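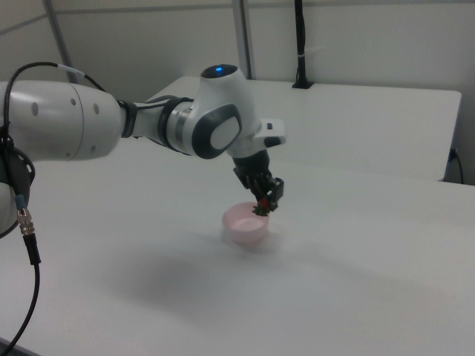
I've lived in Bradmont for 9 years now, and I still think the best thing in this town is the slow bus to Girberg. There's a faster one, sure. It takes the highway and gets you there before you've finished your coffee. The slow one wanders through Gellport, stops at the feed store, stops again at the church, and sits there for a bit with the door open while the driver stretches his legs. I love it!

So you can guess how I feel about the plan to drop it in April. The county says the two routes "overlap," and I suppose they do if all you look at is where they start and end. But plenty of people get on in the middle. Gellport has 2,542 residents (I looked it up, I was in a mood) and if this goes through, the ones without a car will be stuck asking their neighbors for a lift every time they need the dentist.

My neighbor Trefor Rees thinks I'm being sentimental, and okay, I probably am a little. He says we could put the money into more evening runs on the fast route. I'd like more evening runs too, I've missed the last one and paid for the cab home. I just don't see why Gellport has to pay for them.

What bugs me most is that the bus gets judged on how full it is at noon, when the timetable has it leaving ten minutes before the train comes in. Of course it's half empty! Fix that first, give it a year, then count heads. If the numbers are still lousy I'll quit complaining and learn to like the highway. Until then I'll be in my usual seat, second row on the left, over the heater.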